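How Do Glasses Work?

Reading time: 3 minutes

Look around a classroom, a bus or a store and you will probably spot people wearing glasses. Some wear them all day. Some put them on only to read. A pair of glasses has no battery and no screen, yet it can turn a blurry page into a clear one. To see how, you first need to know a little about eyes and light.

Light and your eyes

Light usually travels in straight lines. It comes from the sun, a lamp or a candle, bounces off the things around you, and some of it goes into your eyes.

At the front of each eye is a clear, curved layer called the cornea. Behind it is the pupil, the black hole in the middle of the colored part. Behind the pupil is the lens. The cornea and the lens both bend light so that it comes together at the back of the eye. The place where light comes together is called the focus.

The back of the eye is covered by a thin layer called the retina. The retina turns light into signals and sends them to the brain. The picture that lands on the retina is upside down, but your brain sorts that out and you never notice.

Why things look blurry

To see clearly, the light has to come together right on the retina. In many people it misses by a tiny amount. There are 3 common ways this can happen.

Nearsighted: The eyeball is a little too long, or the cornea is a little too curved. Light comes together before it gets to the retina. Books look fine, but the board at the front of the room is fuzzy.

Farsighted: The eyeball is a little too short, or the cornea is a little too flat. Light would come together behind the retina. Close things are harder to see than things far away.

Astigmatism (say: uh-STIG-muh-tiz-um): The cornea or the lens is not evenly round. It is shaped a bit more like a football than a basketball. Lines can look smeared or doubled.

None of these comes from doing something bad. Eyes grow along with the rest of you, and they do not all grow to the same shape.

How a lens helps

The clear parts of a pair of glasses are lenses too. They bend the light a little before it enters the eye.

A lens for a nearsighted person is thinner in the middle and thicker at the edges. It spreads the light out, so that it comes together farther back. A lens for a farsighted person is thicker in the middle and does the opposite job. A lens for astigmatism bends light more in one direction than in another.

An eye doctor finds out which lenses you need. You look at a chart of letters or shapes and say which ones you can read. Then you look through different lenses and say which is clearer, the first or the second. If they look the same, say so. The results are written down as a set of numbers called a prescription.

Taking care of glasses

Most lenses today are plastic. Plastic is light and does not break easily, but it can scratch. Rinse the lenses with water first, then wipe them with a soft cloth. A paper towel or the bottom of your shirt can rub dust across the lens and leave marks.

Hold your glasses with both hands when you take them off. When you put them down, fold them and place them with the lenses facing up. At night or in a backpack, they belong in a case.

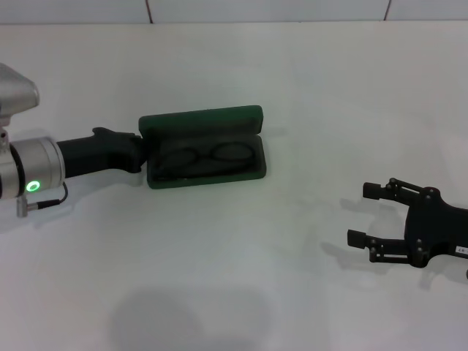

A dark green glasses case, open on a white table.

Before glasses

People used lenses before they wore them. Roughly 800 years ago, some readers in Europe laid a piece of curved, polished glass or crystal flat on the page. It was called a reading stone, and it made the letters under it look bigger.

The first glasses were made in Italy before the year 1300. They were two round lenses joined in the middle, and they had no side pieces. You held them up by hand or balanced them on your nose. Side pieces that reach back toward the ears came in the 1700s.

Try it yourself

Put one drop of water on a piece of clear plastic wrap and hold it just over some small print. The drop has a curved top, so it works as a lens. Try a bigger drop – do the letters change size?

Words to know

Cornea: the clear front layer of the eye
Focus: the place where light comes together
Lens: a clear, curved object that bends light
Retina: the layer at the back of the eye that senses light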